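How to Assess Whether a Robot Arm Can Take Over a Chore

Kneath Guidance for Workplaces and Supported Housing
Revised Monday, November 13, 2023

Purpose

This page sets out the procedure Kneath recommends to organizations that have been offered a robot arm for routine manual work and must decide whether to accept it. It applies to household chores, such as clearing a counter or putting items away in a cupboard, and to light shop-floor chores, such as sorting small parts into tubs. It does not cover floor-cleaning machines, lifting equipment or any device that handles people.

The procedure was prepared by Eluned Pumphrey and Arsalan Rajput, and replaces the checklist circulated in July. Organizations that have already begun an assessment under the July checklist may finish it on that basis, but should add the resetting record described under Step 4.

The general position at the time of writing is as follows. Robot arms can perform many of the individual motions that make up a chore. They perform whole chores, in rooms that change from one hour to the next, much less dependably. An assessment must therefore look at both levels and report them separately.

Before You Begin

You will need the arm and its supplier's operating instructions, a table or bench that can be left set up for the full assessment, a printed trial sheet, and two people. One person runs the trials. The other records them and does not touch the bench while a trial is under way. Allow 12 working days from the first trial to the final report.

Confirm that your joint health and safety representative has seen the supplier's risk assessment. The emergency stop must be tested at the start of each session, and the test initialled on the trial sheet.

Step 1. Write the chore down as a person does it

Watch someone who normally does the chore and write down each action in order. Do not tidy up the account. If the person moves a mug to reach a cloth, the mug goes on the list. If a cupboard door sticks and has to be pushed twice, record that as well.

A sample entry from our own work on putting items away reads:

Look for the item.
Clear anything leaning on it.
Pick it up.
Open the cupboard with the free hand.
Put the item down inside.
Close the cupboard.
Check that nothing has been left out.

Note the entries that call for two hands. A single arm has to do these in sequence, and the order may need to change. In the entry above, a single arm would normally open the cupboard first and pick up the item second.

Step 2. Reduce each action to a bench task

Choose simple objects to stand in for the real ones. Small cubes are suitable. They are cheap, they do not break, and every assessor will agree on whether one has been picked up. Marks on the faces make it possible to record how an object was turned before and after it was handled. A short line on the top face and an inverted T on the front face, in black marker, are sufficient.

Begin with one cube on a plain, level surface. The gripper should be able to come down with its fingers open and a finger on each side of the cube, leaving a clear gap to both. Record this position as the approach and score it separately from the grip that follows. Many arms score well on approach and lose ground at the grip, and a combined score hides the difference. 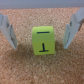
Step 3. Build up to furniture

Once single objects have been assessed, introduce the things that objects are kept in. At a minimum the bench should have a door, an open compartment and a loose container. Buttons are a useful addition wherever the chore includes switching on an appliance.

Fixtures should be fastened down for the first round of trials. In the second round, shift one fixture at a time by the width of a hand and repeat. The second round is the more informative of the two. A cupboard in a kitchen does not move, but a laundry basket, a parts tub or a chair certainly does, and an arm that depends on everything being where it was yesterday will need a person to put it there.

Doors deserve particular attention. A sliding door asks the arm to hold a handle and travel in a straight line without twisting. A hinged door asks it to follow a curve. Do not assume that success with one carries over to the other. Where the residence or shop has both, test both.

Round objects should be tested as well as square ones. A ball may roll when touched and an attempt that fails by a small margin can leave it somewhere the arm cannot reach.

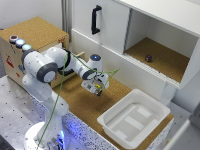
Chore bench with the arm over the cork work surface. The sliding-door cabinet stands behind, and the tub at right is empty.

Step 4. Run the trials

Tegwen Sayce, who coordinates field assessments for Kneath, recommends that a full assessment include no fewer than 138 trials across all bench tasks. Smaller numbers tend to flatter whichever arm happened to have a good morning. Spread the trials over several sessions and vary the lighting between them, including at least one session with the blinds open.

For each trial, record:

the task and the starting position of the object;
whether the approach was correct;
whether the object was gripped, lifted and released where intended;
whether any other object or fixture was disturbed;
the time from the start signal to the release;
the time a person then spent resetting the bench.

The last item is the resetting record, and it was missing from the July checklist. It should be completed even when the trial succeeds. A chore that takes an arm four minutes and a person three has not been taken over in any useful sense, and this should be plain to anyone reading the report.

Do not help the arm. If an object falls within the work area, leave it until the trial has ended. If the arm stops without finishing, wait for the time limit stated by the supplier and then mark the trial incomplete. Assessors who nudge an object back into place out of habit should mark the trial void and run it again.

Step 5. Crowd the bench

The final set of trials places other objects near the one to be handled. Start with a single neighbour well to one side of the gripper and bring it closer in stages. Record the distance at which the arm first disturbs the neighbour, and the distance at which it first chooses the wrong object. Keep the neighbour the same shape as the target and change only the colour for the first stage, then use matching colours for the second.

Lok-yiu Yu, who reviewed the draft of this section, asked that closed-gripper starts be included. The arm begins with its fingertips together, low over the surface and beside an object. It must then open, move across and take hold without pushing the object away. Record any sideways movement of the object, however slight.

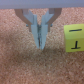 Should we wait for a better machine before carrying out an assessment?
Waiting is reasonable if no decision is pending, but an assessment done now gives you a baseline. The same trial sheet can be used on a later model and the two results set side by side.

Step 6. Interpret the results

Report bench tasks and whole chores in separate tables. Do not multiply or average the task scores to obtain a chore score. Run the chore from beginning to end and report what happened.

We suggest the following terms, so that reports from different organizations can be compared.

Capable alone: the arm completes the whole chore without a person in the room, and resetting is no greater than it would be after a human worker.
Capable with attendance: the arm completes the whole chore, but a person must be close by to clear stoppages.
Capable in part: the arm completes some of the actions, and a person completes the others.
Not capable: the arm cannot complete enough of the chore to be worth placing in the room.

Assessors often hesitate between the second and third terms. Refer to the resetting record. Where a person had to intervene in more than five trials in any one session, use "capable in part".

A result of "capable in part" is not a reason to refuse the equipment. Sorting work on a shop floor may divide neatly between an arm and a person, particularly where the parts are uniform and arrive in the same place. Household work seldom divides so well. The items differ, the rooms are shared, and the residents have their own views on where the colander belongs.

Step 7. Report and review

Send the completed trial sheets, both tables and a one-page covering statement to your decision-maker. The covering statement should name the model and software version tested, as either may change after purchase. Software updates can improve an arm's performance and can also undo it, so repeat Steps 3 and 5 after any update the supplier describes as major.

Keep the bench, or at least its measurements and a labelled sketch, until the equipment is retired.

Obtaining the Trial Sheet

The trial sheet is available on paper or as a spreadsheet from the Kneath assessment office. Enquiries about supported housing should be directed to Wyn Gittins. Enquiries about workshops and light manufacturing should be directed to Arsalan Rajput. Please quote the revision date at the top of this page.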